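Drying times for oil finishes, part two

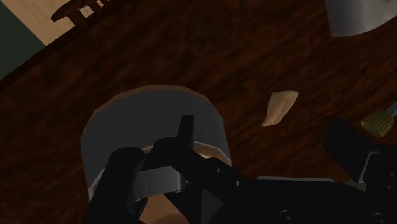

The tin of Herville hardwax oil I bought in March gives a recoat time of 4 hours. It does not say at what temperature, at what humidity, or over which timber, and without those the number is of limited use. After the first part of this series several readers wrote to say they had followed the tin and ended up with a tacky surface the next morning. I had the same result on a test board, so I have spent a few weeks of evenings finding out why. Colour turned out to be a bigger nuisance than I expected. On a dark reddish-brown top with mottled grain, such as the one shown, a patch of finish that has gone on too thick is much harder to pick out by eye than it is on pale wood. I now check by touch and by raking a torch across the surface at a low angle, and I do not trust overhead light at all.

Oil finishes of this type cure mainly by taking up oxygen. The solvent goes first, which is the part you can smell, and the surface then feels dry while the oil underneath is still soft. A second coat applied at this stage slows the first one down, as the oxygen now has to get through both. This is how most sticky tables are made. The usual advice is to leave it longer, and that is sound, but it helps to know what makes the wait longer or shorter.

Film thickness matters most. I weighed the oil on with kitchen scales, putting the pot on before and after each coat. My first attempt, brushed on and left, used 51 grams on a board where a wiped coat later used far less. The wiped board could be handled the next day. The brushed one marked under a fingernail for 5 days and still smelt of linseed after that.

Temperature comes second. My workshop is unheated and I had been finishing in the evening, so every coat was going on as the room cooled down. Moving the same job to nine in the morning made a clear difference with no other change. If you can only work in the evening, bring the piece indoors afterwards, provided somebody in the house does not object to the smell.

Then there is the timber itself. Some dense tropical species contain natural extractives that interfere with curing. Jailson Pimentel, who used to share a workshop with me and has finished far more rosewood than I ever will, wipes these down with solvent immediately before the first coat and keeps that coat extremely thin. I have tried it on offcuts and it works. Leaving the board overnight between the wipe and the oil seemed to undo most of the benefit.

On driers: Brosta sell a separate additive, and I tested it at the dose on the label and at half. At the full dose the surface skinned over quickly and wrinkled slightly in one corner where the oil had pooled. At half the dose I saw no wrinkling and the coat was ready a little sooner than the plain one. I would use it in winter and leave it out otherwise.

Abrasive between coats makes less difference to drying than people claim. I used a Grullard grey pad on one half of a board and nothing on the other. Both halves cured at the same rate. The padded half felt smoother, and that is a good enough reason to do it, but wait until the pad produces a fine dry powder. If it drags or clogs, the coat is not ready – stop and come back tomorrow.

One safety point, repeated from part one. Rags soaked in drying oil heat up as they cure and can catch fire when left in a heap. Spread them flat outdoors until they are stiff, or keep them under water in a lidded metal tin.

I have a longer set of notes on water resistance, including a Tse varnish oil that behaved quite differently from the rest, but those boards need another month before I put anything wet on them. Results will go up in part three. In the meantime, if you have weighed your own coats, please leave the figures in the comments along with the room temperature and the species.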